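Lunch Notes: what people wrote about eating (or not eating) with their colleagues

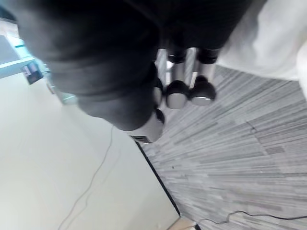
Robotic hand reaching down, silver-tipped fingers.

What's in the folder

Lunch Notes is a set of 1,477 short diary entries from people working at four firms: Osico, Ullard, Hayes and Fesden. Each entry is somebody's answer to the same question, sent at 2.30 in the afternoon: "Who did you have lunch with today, and what did you talk about?" The diary ran for four weeks in June, weekdays only.

I wanted to know what lunch looks like now that half of us are in the office on different days. My own lunches had become a sandwich over the keyboard with the radio on, and I had a hunch I had company in that (so to speak!). Rasha Sleiman, who I used to share an office with, had been wondering the same thing from the manager's side, and between us we talked the four firms into letting us ask.

There are two files.

entries.csv has one row per diary entry.
firms.csv has one row per firm, with the sector, whether there's a canteen and how many days a week people are expected in. Join the two on firm.

Columns in entries.csv

entry_id: a plain number, in no meaningful order. I shuffled the rows before numbering them.
person: a made-up code such as U-kestrel. The letter is the firm. The birds mean nothing, I just like birds.
firm: as above.
week: 1 to 4.
weekday: Monday to Friday.
place: office, home, client or other. "Other" covers trains, hospital waiting rooms and one person's allotment.
company: alone, colleague, group, family or unclear.
text: what they wrote, lightly edited (see below).
mood: the face they tapped afterwards, from 1 (glum) to 5 (cheery). Blank if they skipped it, and lots of people did.

How the entries were coded

I filled in the company column by hand and then Rasha did the lot again without looking at mine. Where we disagreed we rang each other up and argued it out. Most of the arguments were about video calls. If you eat soup with your camera on while three teammates do the same, did you have lunch with them? I said yes, Rasha said certainly not, and in the end we went with whatever the writer seemed to think. If they wrote "had lunch with the team on a call" it's a group. If they wrote "ate during the project call" it's alone. You may well want to redo this bit, and the text is all there so you can.

Dogs count as alone. I'm sorry.

What I changed in the text

Names of people are replaced with [name], job titles with [role] where they'd give the person away, and I took out anything about somebody's health or pay. Spelling is left as it came. Swearing is left as it came too, so have a skim before you put it on a slide. A few people wrote long and very personal things, and I went back to each of them to ask if they still wanted those included. Some said no, and those entries are gone.

Things to be careful with

Please don't rank the firms. Hayes looks very sociable, but their entries lean heavily on one team that already had a Thursday curry habit. Fesden looks lonely and has a lot of people on the road, which is a different sort of lunch altogether.

Eating alone isn't the same as being lonely, either. Plenty of the happiest entries are from people on a bench with a book — and some of the glummest are from people at a full table. I'd be sad to see the company column used as a loneliness score.

Everyone here chose to take part, so the really busy and the really fed up are probably missing. And it was June, with a run of decent weather. I'd expect November to read differently.

Using it

Fine for teaching, research and poking about. Please don't try to work out who anyone is, and don't use it to judge staff. If you publish something, name Lunch Notes and tell us, we'd love to read it.

Known problems

Ullard's prompts went out an hour late in week 2, so answers that week are shorter. Some commas inside text aren't quoted properly and will upset older spreadsheet programs. Fix coming when I get a free evening.

Tadhg Ó Ceallaigh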